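4. Tuning the grasp planner in Prina

By now you should have Prina installed and the wrist camera streaming. If the preview is black, go back to section 3. I'll wait!

1. Open the Negash panel and load the cloth profile. I start every new setup with it, even for towels.

2. Set the mask threshold to 179. Bright clothes on a pale table are easy, so you've got room to play with it later.

3. Run a single pick with logging on, and keep the wrist view open while you do it. 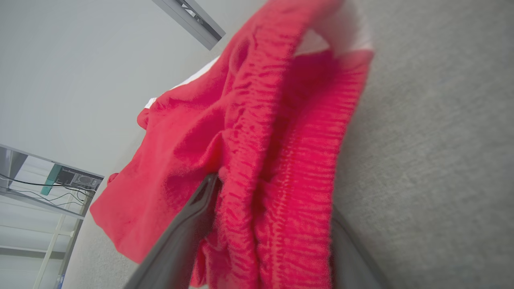
Wrist view with a red knit in the gripper.

Ribbing can fool the edge finder – it reads the ridges as lots of little hems. If your grasp points pile up on a cuff or waistband, raise the smoothing to 38 and run the pick again.

4. Click Home, then Clear Plan. I skip this all the time and then wonder why the old path is still showing (don't be me).

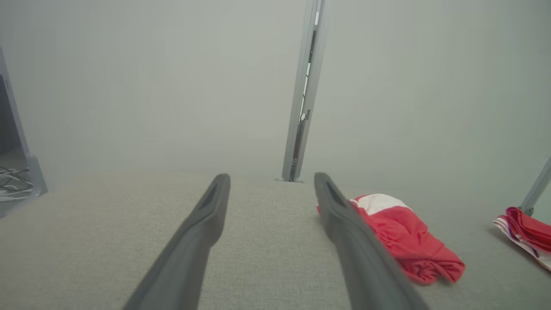
5. Under Timing, set the replan delay to 400 ms. Shorter is fine on a fast machine, but mine started dropping camera messages.

Caution: keep your hands off the table while the planner is live. Pausing the preview does not pause the arm.

6. Draw a pick zone for each pile. Prina will take up to 2 zones per profile, and they can't overlap. 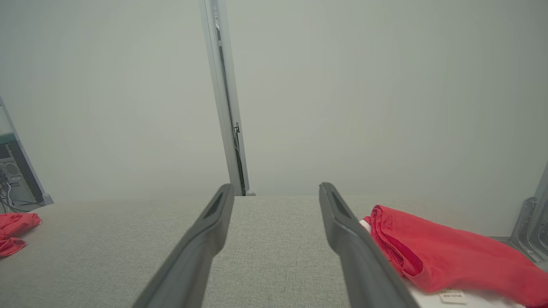
7. Save the profile under a new name – the next Skillaritz update will overwrite the default one.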